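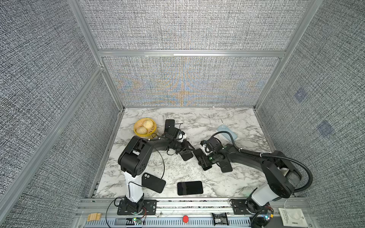

Équipe Manipulation bimanuelle, labo Farkanmont — fiche de contrôle de cellule

Cellule : Alvarado (table marbrée, deux bras)
Contrôle fait par : Mercedes Ccori
Relu par : Hipólito Yáñez
Date : 2022-02-18
Motif : contrôle avant la reprise des essais de la méthode Mildale

Petit rappel pour ceux qui débarquent : Mildale, c'est notre façon d'apprendre aux deux bras à se partager une tâche sans planificateur central. Chaque bras prédit ce que l'autre va faire et se cale dessus. Quand ça marche c'est très joli, quand ça rate les pinces se retrouvent nez à nez au milieu de la table, d'où ma manie de la vérification !

1. Arrêt d'urgence
Bouton rouge au centre du rail avant : OK
Je l'ai essayé bras gauche seul, bras droit seul, puis les deux ensemble. Coupure franche à chaque fois. Il tombe bien sous la main, merci de ne rien poser devant.

2. Fixation des bras
Platine gauche : OK
Platine droite : OK, une vis resserrée
Pas de jeu quand je secoue les colonnes blanches (gentiment, Phyllis, gentiment).

3. Câbles
Gaine annelée du bras droit : OK
Câble fin du bras gauche : À REVOIR
Celui-là me chiffonne. Il fait une boucle depuis le coude et descend jusque sur le marbre, donc en plein là où on travaille. Je voudrais deux attaches le long de l'avant-bras, en laissant assez de mou pour que le coude se plie à fond. J'ai fait un essai au ruban, c'est moche et ça se décolle.
Câble blanc côté paroi droite : OK, mais on y touche le moins possible.

4. Cartes et alimentation
Carte sous le bras gauche, LED verte : OK
Carte sous le bras droit, LED bleues et vertes : OK
Bloc batterie sur le rail : réserve
Il n'est pas attaché. Une bande autoagrippante et on n'en parle plus.

5. Pinces
Ouverture et fermeture complètes : OK des deux côtés
Effort limité en logiciel : OK
J'ai refait le test avec une coque de téléphone vide, puis avec un pain vapeur. Le pain a survécu, il a juste gardé une marque.

6. Surface et objets
Panier vapeur jaune avec ses deux pains, au fond à gauche : OK
Coque et téléphone noirs, coque bleu clair : OK
La coque bleue est presque sous la pince droite, c'est voulu : la position de départ gênée fait partie du protocole. Ne la « rangez » pas, s'il vous plaît !
Cale en bois striée, à gauche sur le rail : à sortir avant les essais.

7. Zone commune
Distance minimale entre pinces : OK
Le point que je surveille le plus. Sur les 129 essais d'août, nous avions eu 5 contacts pince contre pince, tous pendant un changement d'objet, quand la prédiction d'un bras prenait du retard sur l'autre. Nelly a ajouté un ralentissement dès que les deux pinces entrent dans la zone du milieu. Sur ma série d'aujourd'hui, aucun contact, mais elle est bien trop courte pour crier victoire.

Avis : reprise autorisée à vitesse réduite. Vitesse normale quand le câble gauche et la batterie seront fixés.

Commentaires

Hipólito Yáñez : d'accord pour la vitesse réduite. Note aussi la version du modèle dans le journal, l'autre fois j'ai cherché longtemps.

Nelly Londoño : je prends les attaches du câble. Pour le ralentissement, le seuil est dans le fichier de config, ne le changez pas entre deux séries sinon on ne peut plus comparer.

Mercedes Ccori : noté, version ajoutée au journal. Il me reste la bande autoagrippante à trouver.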